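Prenda 二階 小さい寝室のギャラリー

2022/6/22 更新

Prendaの二階にある小さい寝室の記録です。部屋の使い方と、板で作った踏み台、寝具の扱いをまとめました。文はHậu Cao、木工の部分はLộc Vũが確認しています。
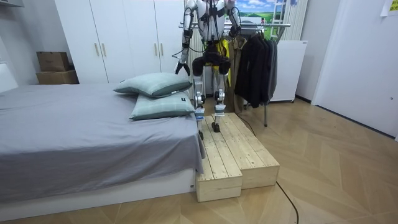
小さい寝室は、家具を増やすとすぐに歩く場所がなくなります。ベッドを先に決め、残りの床に何を置くかを後から考えました。ダブルベッドは部屋の左側に寄せ、その足元に松板の踏み台を付けています。踏み台は長方形の箱を二つ、少しずらして並べた形です。左の箱のほうが手前に出ていて、ベッドの足元に接しています。

踏み台の板
材料は無塗装の松です。節のある板もそのまま使いました。左右どちらの箱も上面は細長い板を並べ、間に狭いすき間を空けてあります。すき間にはほこりが落ちるので、掃除機の細いノズルを板の方向に沿って動かします。水拭きはほとんどしません。固く絞った布で拭いた日は、窓を開けて乾かします。

小口
右の箱の手前の面には、色の濃い節が一つ出ています。板を選ぶときに裏へ回すかどうか話しましたが、Lộc Vũの意見で表のままにしました。紙やすりは角を中心にかけています。素足で乗ることが多いので、上面の縁は指で触って確かめました。冬に板が縮むと縁の感じが変わるため、1月にもう一度見直す予定です。

寸法と費用
組み立てには半日かかりました。板代とねじ代は合わせておよそ285ドルです。板はMullinariで買い、長さだけ店で切ってもらいました。切り口が少し斜めのものが2枚あり、箱の内側に回しています。ねじは10本ほど余ったので、袋に入れて工具箱に戻しました。

シーツ
シーツは灰色のボックスシーツです。足元と横はきっちり入れ込まず、ゆるく垂らしています。角の一つは左の箱の脇まで下がります。踏み台に乗るときに裾を踏むことがあるので、夜は角だけマットレスの下に入れます。替えは同じ色で3枚あり、廊下の棚に畳んで置いてあります。洗濯はほかの布と分けています。

枕
枕は夏と冬で中身を替えます。夏用はそば殻で、晴れた日の午前中に干します。カバーはシーツと一緒に洗いますが、乾くのはカバーのほうが早く、先に取り込みます。

ラック
ラックは踏み台より奥です。部屋に入ってすぐの場所に置いていた時期もありましたが、ドアの開け閉めに邪魔でした。奥に移してからは、ベッドの足元を回らないと手が届きません。毎日使うものは廊下の棚に移し、季節の服をこちらに回しています。

掃除の順番
寝具をはがす、ラックのほこりを払う、踏み台の上面、床の順に進めます。左の箱はベッドに接しているので、月に一度、手前に引いて裏の床を掃きます。二つの箱は固定していないため、片方ずつ動かせます。一人でも動きますが、床に傷を付けないように古い毛布を敷きます。

これからの変更
Vănの部屋でも同じ作りの踏み台を使う話が出ています。あちらはベッドが低いので、箱は一つで足りそうです。図面はProverbridgeの棚を作ったときの用紙の裏に描いてあり、清書したら次の更新で載せます。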